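Visit notes: an open day for people who like rules

I have been to open days with free cake and I have been to open days with a working forklift. The Cornstead open day had a handout. It was 32 pages long, it was called the Home Task Recording Practice, and we were each given two copies in case we wore one out.

Cornstead collects demonstrations of household chores for teaching robots, mostly with hand-held grippers, mostly in homes. The morning began in the office with Dela Gbeho, who wrote most of the handout and defends every comma of it. Her talk was on labels. Each gripper gets a code, each code goes in the log, and a session without a code gets thrown out, however lovely the folding. She once binned 3000 clips over this. She told us so with the calm of someone describing a good vacation.

A man from Guérin asked if the rule could be relaxed for short sessions. It could not.

After coffee (good) and a biscuit (singular) we moved on to laundry. The rules for cloth take up six pages, and I had read them on the train with the sort of attention I usually save for parking signs. Spread the item before you lift it. Keep spare clothes off the working area. Grip at a corner or an edge, and let the fabric hang where both tools can get at it. Yakubu Oyelaran, who trains the collectors, read these aloud in full, then let us get on to the bedroom work.
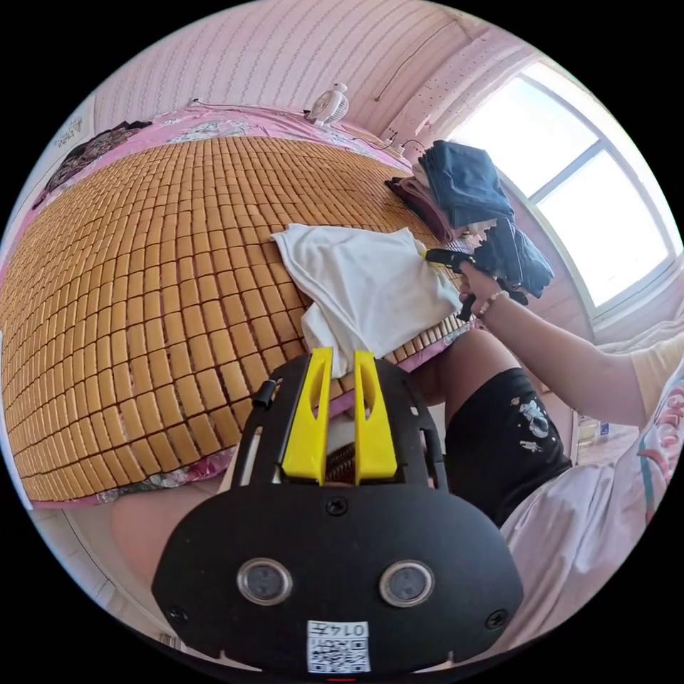
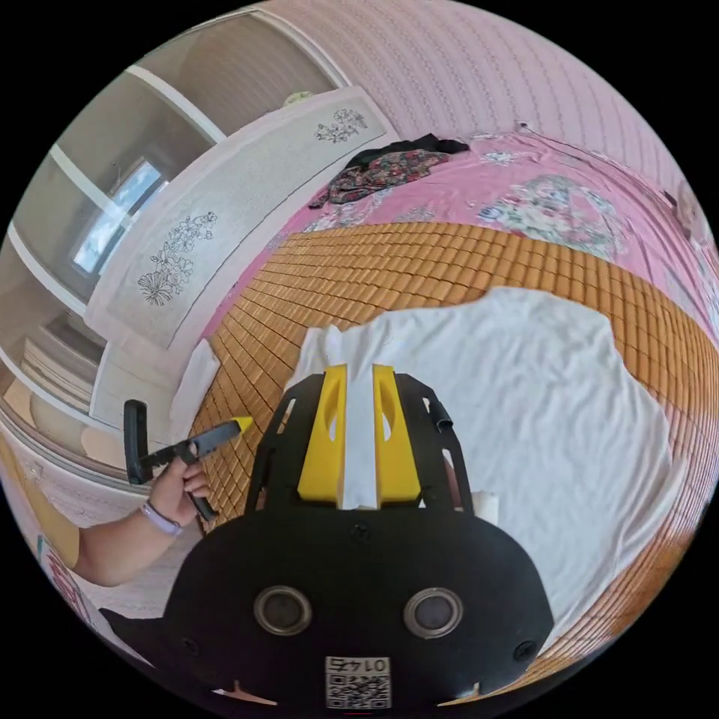
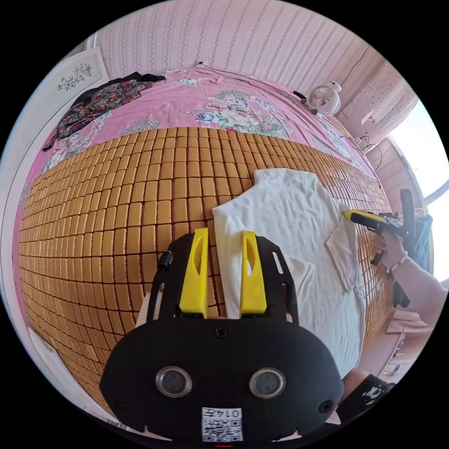 White cloth, two grippers, one bed with a tile mat on it.
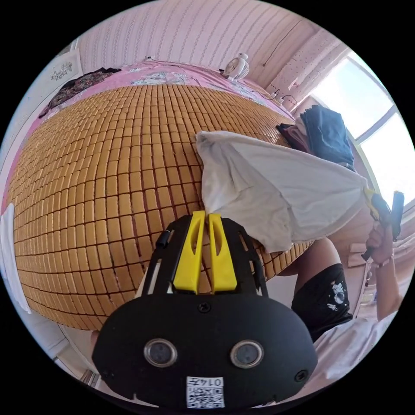
What the handout says about rooms

Section 2 was where the arguments started. Cornstead wants rooms left the way people live in them. If there is a fan on the bed, the fan stays on the bed. Tidying is allowed only where clothes would get into the task, and a collector who straightens the sheets out of politeness has to write that down. Dela's reasoning is that a robot will one day meet a real bedroom and should be warned.

The visitor from Lollisau, who makes standards for a living and looks it, wanted a written definition of "lived in." Yakubu offered "somebody lives in it." This was not accepted, and a note was made.

Consent, which took longest

Householders sign before anyone unpacks a tool. They are asked room by room, and they can strike out a room afterward without giving a reason. Anything with a name or an address on it gets moved or turned over first. I thought this the best page in the document, and also the only one I would have understood without coffee. My one complaint is that the form has six signature boxes and I could find a purpose for four.

Windows get a paragraph too. Bright daylight is permitted, but the log must say so, and the collector should try not to point the camera straight into it for the whole session. People from Cilel, who do their work in a basement, listened to this part with visible longing.

Trying it ourselves

Late in the afternoon we were back at the office and allowed one practice fold each, on a dish towel. You hold a gripper in each hand and discover that you have been relying on your other eight fingers all these years. My first fold was a triangle. The rule is that mistakes stay in the recording and get marked as mistakes, so somewhere there is a log entry for my triangle, correctly labeled, with the gripper code filled in. Dela checked.

If you go: the next open day is in April, the building is badly signposted, and you should eat beforehand. Read section 2 on the way. They will ask.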